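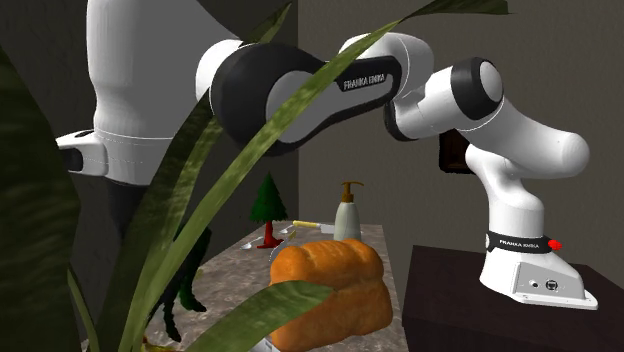
Call for participants: remote trial of the Trarkitz kitchen simulation kit

Celota is looking for people who want to try a new software kit for robot arms. The kit is called Trarkitz. It places a simulated arm beside a kitchen worktop and gives you ordinary things to work with, such as bread, bottles and cutlery. You control the arm from your own computer and then you tell us what was easy and what was annoying.

We need 162 participants. Experience with robots is welcome but it is not required. You should have:

– a computer that can run a modern 3D game
– a stable internet connection
– enough English to fill in our forms 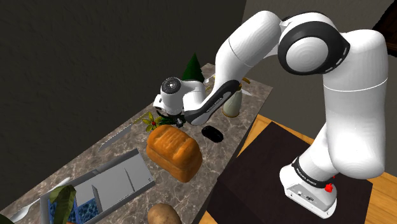 Trarkitz, worktop with bread and tray. Simulated view.

Every participant makes 2 sessions from home. In the first one you follow a short guide and practise how to move the arm. In the second one you receive a list of tasks and choose your own order. Please write your comments on the same day – we prefer short and direct notes.

After both sessions are complete you receive a licence for the Trarkitz basic kit and a voucher for the Vollov online shop. Travel is not necessary.

To apply, write to the Cabrera office of Celota with the subject "Trarkitz trial". Tell us which computer you use and at which hours you are free. Applications are open until April 22, 2019.

14 shares | 3 comments

Get our newsletter. You can unsubscribe at any time.

© Celota | Contact | Back to top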